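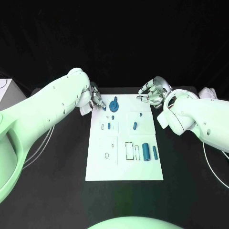

Kit assembly from head camera only: results and a question about the outline prompts

hisero_lab
06/10/2024
Posting numbers from the bimanual kitting work. Mostly blue parts, white paper template, black table and backdrop. The policy gets the head view plus joint positions. No wrist cameras, no depth. Trained on 425 teleoperated demos, action chunks of 23 steps, two seeds. Large cylinders go into their outlines reliably. The small pegs do not. Most failures are at the grasp, before the template matters at all.

torque_ripple
What is the split between grasp failures and placement failures? "Most" doesn't help me much. We had the same pattern on the Skodcombe parts and it was finger occlusion. With the hand coming down over a small part, the head camera loses it for the last part of the approach.

hisero_lab
Split is not tabulated yet. I'm relabeling the rollouts by phase. Occlusion is a fair guess for the left hand. Its fingers point straight down when it works near the top corner of the sheet, and the small parts sit right under the fingertips.

mnk_77
I don't think this tests what you say it tests. The outlines are black on white, the parts are nearly all blue, and everything behind the table is black. A color threshold would find almost every part. If you want to claim the policy reads the template, move the sheet between rollouts and swap which outline is wide and which is narrow.

hisero_lab
Sheet position was varied in the demos. Outline order was not. Agreed that it's a gap.

mnk_77
Then it could be memorizing wide left, narrow right. I would not call that reading the template.

chrysikopoulos_fan
Disagree with mnk in part. The sheet mixes ovals and rectangles, so a policy that only knew the order of the two tall ones would still have to handle the rest. The swap test is worth doing, but it isn't the whole result.

torque_ripple
Has anyone run this with Killo's chunk blending turned off? With 23 steps you are committed for a long time on a blind approach. I'd try shorter chunks before adding a wrist camera.

hisero_lab
Blending was on for both seeds. Will run it off, with the outline swap as a separate condition. Expect the table in November.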